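Chapter 6
Learning Assembly from Demonstration: The Gear Plate Task

By the Kuzmenko course team
Last updated: August
Shares 69 | Comments 6

In the previous chapter we looked at policies that move an object from one place to another. Those tasks forgive a good deal. If a cup lands a centimetre to the left of its target, the episode still counts. Assembly does not work like this. A gear that sits a millimetre away from its pin has not been fitted, and pushing harder will usually make matters worse.

This chapter follows one method through from recording to results. The method is called Nivby. It trains a policy on human demonstrations, using one camera at the wrist and another placed higher up, and it changes the weight given to each camera as the gripper comes closer to the part. We chose it for teaching because its pieces are simple and its failures are easy to trace.

After working through the chapter you should be able to explain why a single camera is often not enough for close work, set up a record of demonstrations that can be checked later, and read a table of success rates without being misled by it.

6.1 The task and the recordings

The task uses a plate that carries several gears. The arm has to bring its gripper to the plate, take hold of a gear and fit it so that it meshes with its neighbours. Each attempt, from the first movement of the arm to the point where it is withdrawn, is called an episode. The operator starts every episode with the plate in a new position on the mat, turned by hand to an angle read from a printed list.

The data set used in this chapter is named Kollex. It holds 1339 episodes, of which 533 were set aside for testing and never shown to the policy during training. The split was made by session. If episodes from one session appear on both sides of the split, the policy can score well by remembering the lighting and the state of the mat, and the test tells us very little.

Both views are stored with the joint positions and the opening of the gripper. The wrist view gives fine detail near the fingertips, but the plate can slip to the edge of it or leave it altogether. The higher view keeps track of where the arm is over the mat, yet the gripper and its cables may cover most of the plate at the moment when detail matters.
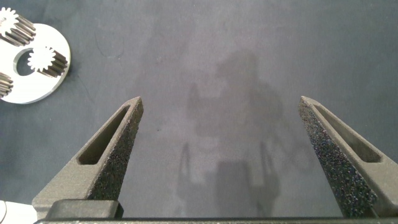

Figures 6.1 and 6.2. The gear plate on the dark mat, from the wrist and from the higher camera.

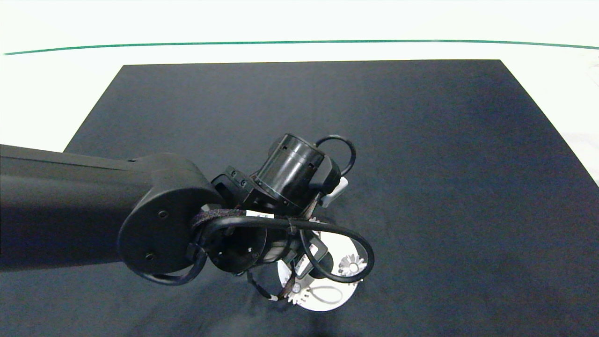
6.2 How the two views are combined

The simplest way to use two cameras is to join their features and let the network sort them out. This is a fair starting point, and you should always train it first so that you have something to compare against. Its weakness is that the network tends to lean on whichever view was more useful over the whole of training. Most of an episode is spent approaching the plate, so the higher view wins, and the last few millimetres suffer.

Nivby adds a small network called a gate. At each step the gate reads the features from both views and the joint positions, and gives out one number between 0 and 1. The wrist features are multiplied by this number and the others by whatever remains. The gate is trained along with the policy, and no one labels the episodes by stage.

Two practical points are worth noting. First, the gate should be smoothed over time. Left alone it can jump between views from one step to the next, and the arm shakes. Secondly, it helps to blank out one view at random during training. This stops the policy from falling apart when the plate is hidden from one of the cameras.

The training code is kept in a package called Ziso, which is also used for the exercises at the end of the chapter. Before moving on, open the settings file and find the smoothing value and the blanking rate. Both are changed in section 6.3, where we compare the gated policy with the plain one on the test episodes and look at the cases in which each of them failed.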